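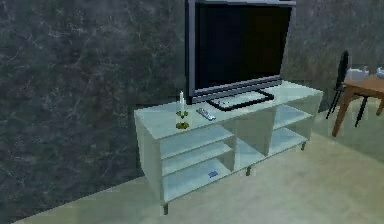 Short Stories

The 41 to Rironwood

The last bus left Tullow at ten past eleven. I had driven it for six winters, and in November they put a notice up in the depot to say the route would stop at the end of the month.

The notice was one paragraph. It said the 41 would be replaced by the 606, which went the other way round the reservoir and missed Rironwood by two miles. Drivers would be found other work where possible. I read it with my coat on, then I went and did my run.

Most nights I had the same few people. There was a man who worked in the kitchens at Otia and smelled of onions. There were two nurses, sometimes one. There was an old woman who got on at the church with a shopping trolley and rode to the end, where she got off and walked up the hill in the dark. She never bought anything late at night that I could see. The trolley was always empty, and it rattled.

I never asked her about it. You drive facing forwards, and after a while you know people by their coughs.
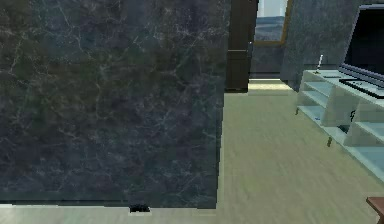 On the Monday bus there would have been schoolboys, but late at night it was quiet, and I could hear the heater and the loose panel over the back wheel. I had reported the panel in spring. The form went to Rondonuwu, the firm that did our repairs, and it came back stamped with the wrong bus number, so I filled it in again. After the notice went up I stopped filling it in.

The man from the kitchens asked me what he was meant to do. I told him the 606 would get him as far as the dam.

"And then what?"

I said I didn't know. He nodded as if that was fair, and went and sat down.

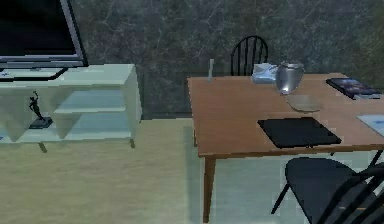

The last night

It rained. The nurses had both found lifts by then. The kitchen man got off at the bridge, shook my hand through the gap by the cab, and dropped his ticket in the bin as usual.

That left the old woman. At the terminus I opened the doors and turned the engine off, which we were not supposed to do. She came down the aisle with the trolley and stopped next to me.

I asked if she would be all right getting about. She said she had only been coming for the ride. Her flat in Tullow was let go years ago, her daughter's house was at the top of the hill, and she went down in the afternoons to sit in the library until it shut, then in the church hall, where it was warm.

"What's the trolley for?" I said.

"To lean on."

I got down and lifted it on to the pavement for her. It weighed hardly anything. Up the hill a light came on over a porch, and a door opened. 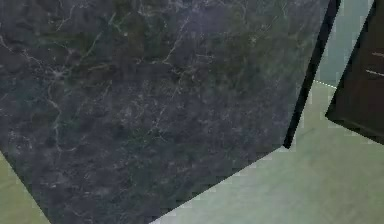
A voice from the porch called down that she was late, and was that the bus still there, and did the driver want a cup of tea before he took it back.

I looked at my watch. I had 12 minutes on the sheet and no one waiting at the other end. I locked the doors and took the handle of the trolley, and we started up.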